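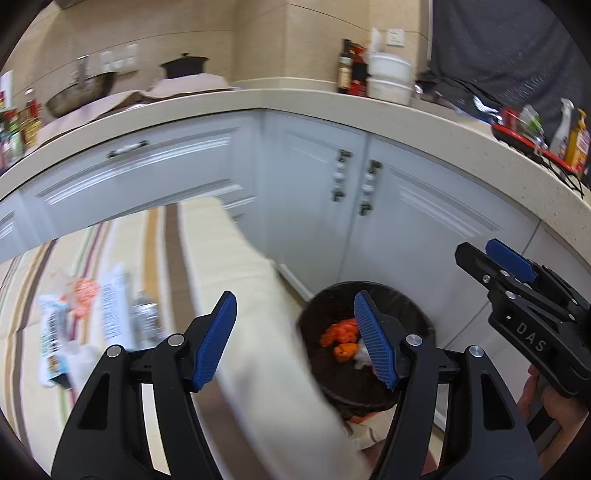 Where should the kitchen trash bin go on cleanup day? Right on the floor in the middle of the mess, so the peels and the bottles have the shortest trip.

Tagged: Home & Kitchen / Tidying / Photo Gallery

Picking Up the Kitchen Floor, One Orange Peel at a Time

I love a good floor pickup! It's the least glamorous job in the house and the one that makes the biggest difference, and this gallery is my little love letter to it. It's also the first page in our Plammont kitchen series (more rooms to come – the hallway is next and I can't wait).

Orange peel, a printed package, a crumpled white plastic bag, a sheet of paper and a clear plastic bottle, mostly on that striped mat I'm so fond of. Cream, tan, brown, olive, maroon – those stripes make even a messy floor look cheerful! The round bin has its black bag in and some peel already at the bottom.

A few things I do every time: peel first, before it gets stepped on. Paper next (read it before you toss it, I once threw out a perfectly good warranty). Bottles get set aside for recycling if your town takes them. The mat waits until last, and then it goes outside for a proper shake – so satisfying.

I give the whole job 15 minutes with the radio on, and I almost always finish with time left to wipe down the cabinet doors. Raised panels like these light ones do collect dust along the molding, and an old soft toothbrush gets it right out. Try it, you'll be amazed at what comes off!

Posted 27th March
23 shares | 3 comments

granatska_kitchen: Doing the mat last is so smart. I always shake mine first and then drop peel all over it again.

Yeo: Love the stripes! We have a plain gray mat and it shows everything.

Delia: Baking soda in the bottom of the bin before the bag goes in. Orange peel smells great for a day and then it really doesn't.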